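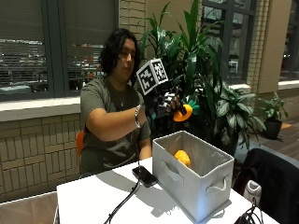

Sorting and putting away: notes for week 3
Tutor: Monique Delaunay, Celtenton

Most storage advice comes from people who sell storage. Read the Caron chapter with that in mind. It claims that an open fabric bin "teaches" a child to tidy. I doubt a bin teaches anybody anything.

What we can say is duller. A soft bin with an open top takes a toy carrot at any angle, and there is no lid to fight. Loop handles are handy for carrying, though small children tend to drag a bin by one of them and tip it over.

Labels by category (toy food, blocks, cars) are the next claim. Lapointe's handout says children sort better with them. He watched 12 children for 30 minutes and had no unlabelled bins to compare. Treat it as a hunch.

Points to argue in the seminar:
- Does one mixed bin get used more than several sorted ones?
- Who is the sorting for, the child or the adult?
- Should phones and cables share a table with the toys during a tidying task? Liên Tô says it makes no difference. I'd like to see her evidence.

Reading: Caron, to page 115. Skip the product list.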